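Planning the money for our second cell
4/7/21

Last month I promised Chia-jung Mak a list of what the second cell will cost. It took me longer than I thought. The arms were easy, because Raudsepp sends a quote the same day. All the small things around the arms took the rest of March.

I write down my notes for people who must make such a budget for the first time.

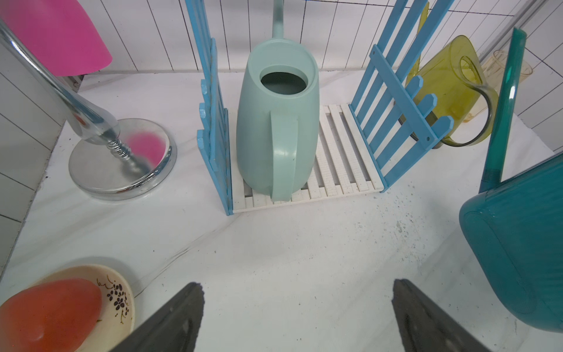
Gripper fingers

Please put spare fingers in the first order. We did not, and then we waited 42 days for one pair from Wuvum. For the new cell I plan 10 pairs. Etenesh Habte thinks it is too many, and maybe she is right, but they don't get old in a drawer. 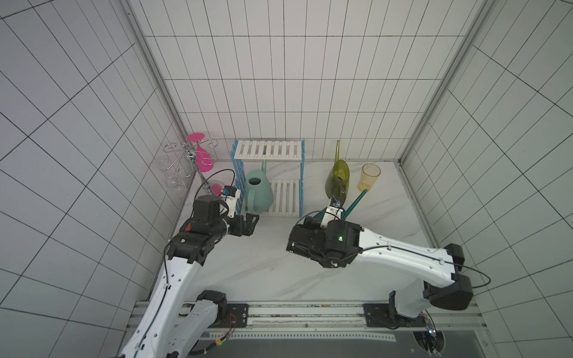
The arms are the line that every manager reads first, so I had prepared my arguments for them. In the meeting we spoke mostly about the rail. Both arms stand on one long aluminum rail in front, and a second cell needs its own. I had forgotten it completely in my first version. The same happened with the cables: each wrist camera has one looping over the gripper, and I want to buy a spare for each of them.

For household objects I ask for $238. It sounds like a strange thing to buy from an equipment budget, and our purchasing office asked me about it two times. 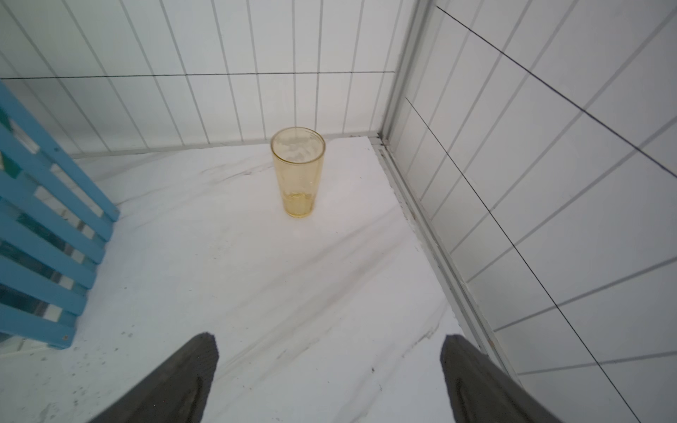 My answer was that these objects are also equipment. They get scratched, they disappear, and the shop stops selling the color. Now I buy two of everything on the same day and keep the receipt in the same folder as the quote for the motors.

The walls and floor I count separately, over $600 with the frame. Brirness was cheaper but could not deliver before summer.

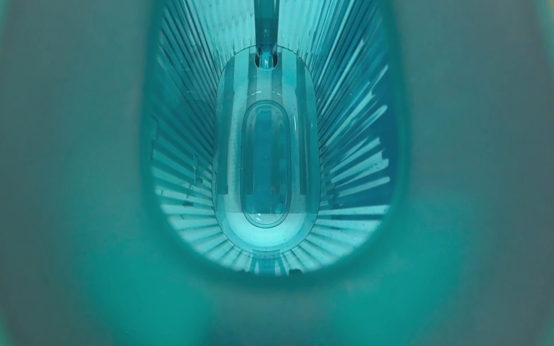 What I am still not sure about

Grutotov offers a service contract for the arms. I have read it three times and I still do not understand if the wrist cameras are included. I sent them a question on Monday. If you have such a contract, please write me how it was for you.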